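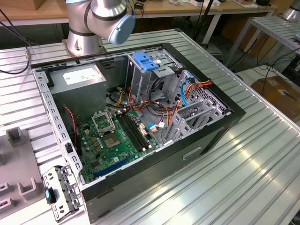

Cleaning a desktop PC that has become noisy takes less than an hour and needs no special skill. Most of the noise comes from fans turning faster than they should, and most of that comes from dust. Shut the machine down, switch it off at the wall, unplug every lead and hold the power button in for a few seconds. Work with the tower laid on its side and the side panel off, so that the interior faces up and the screws stay where you put them. Leave the power supply closed. It is the grey box in the upper corner with the white label on top, and its capacitors can hold a charge after the mains lead is out.

What you need

A soft 17 mm brush, a can of compressed air or a hand blower, isopropyl alcohol, lint-free cloth, a crosshead screwdriver and thermal paste. I use the Rernier blower; any model with a plastic nozzle will do. Do not use a household vacuum cleaner inside the case.

Step 1: Filters and vents

Remove the front filter if there is one. Wash it in lukewarm water and leave it to dry overnight. Brush the perforated areas of the case from the inside outwards.

Step 2: Fans

Hold each fan still with a finger before blowing air at it. A fan spun by the air stream can wear its bearing and may feed voltage back into its header. Wipe the blades one at a time, front and back.

Step 3: Processor cooler

If the fins are clogged, take the cooler off. Run the machine for five minutes beforehand to soften the paste, then shut down and unplug again as before. Loosen the screws diagonally, a turn at a time, and twist the cooler slightly before lifting. Clean both surfaces with alcohol. Do not remove the processor unless you are replacing it.

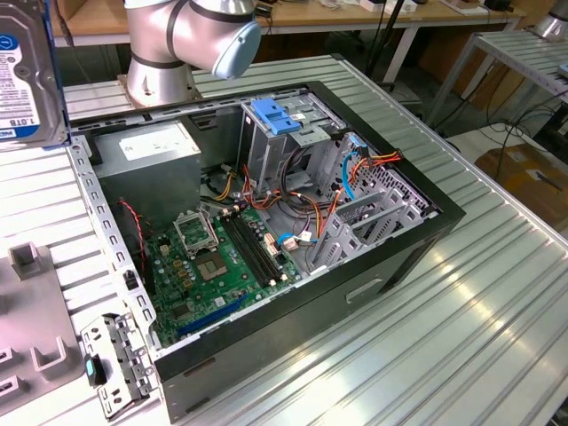
CPU socket with the load plate open and no processor fitted. Keep brushes and cloths away from it in this state.

Apply new paste as a single dot the size of a small pea and refit the cooler with even pressure.

Step 4: Reassembly and check

Reconnect the fan leads before closing the panel. On my own machine, a Stelham tower, the processor fan idled at around 423 rpm after cleaning. If yours stays 300 rpm or more above its old idle speed, check the fan curve in the firmware settings and then the seating of the cooler.

Repeat every six months, or every three if the tower stands on carpet.

Nabil Jaber
Last revised in May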